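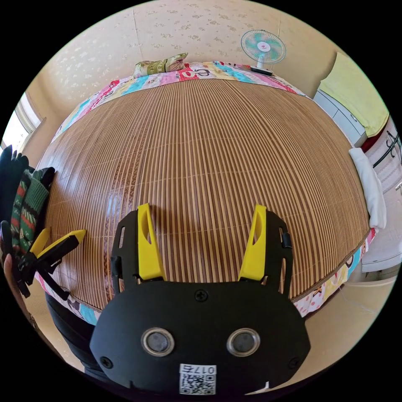

Session 4: The hand-held gripper, from print to first recording

Course notes, Kudwood shared workshop

In this session we finish the gripper and use it for the first time outside the workshop. Please bring your printed parts and the screws from session 2.

1. The fingers

Each yellow finger is a flat blade with a small slot near the tip. It sits inside a black skeletal frame, and this frame carries the load. Push the blade in fully before you tighten anything. If it moves from side to side, the print is too thin and must be made again — glue is not a good solution.

2. The housing

The face of the housing has one Phillips screw at the top center, just below the finger mounts, and one more near each bottom corner. Start with the top one. Tighten by hand only, as the plastic cracks easily.

3. Opening and closing

Open and close the fingers slowly 21 times and listen. A clicking sound usually comes from the linkage. In the Gudura version of the parts the holes are a little tight, so you may need to clean them with a small drill.

4. Camera view

The lens is very wide and bends straight lines. Striped surfaces, for instance a slat mat on a bed, show this well: the slats bow outward like on a dome. Check that both fingertips are visible when the gripper is open. We correct the curve later in software, with the Ramanauskas script.

5. Homework

Record short trials at home, on a bed or a table, with soft things such as socks or a towel. Our shared set should reach more than 3000 trials in January. Write down the surface and the light for each trial, and copy the files to the Oltisow folder before the next session.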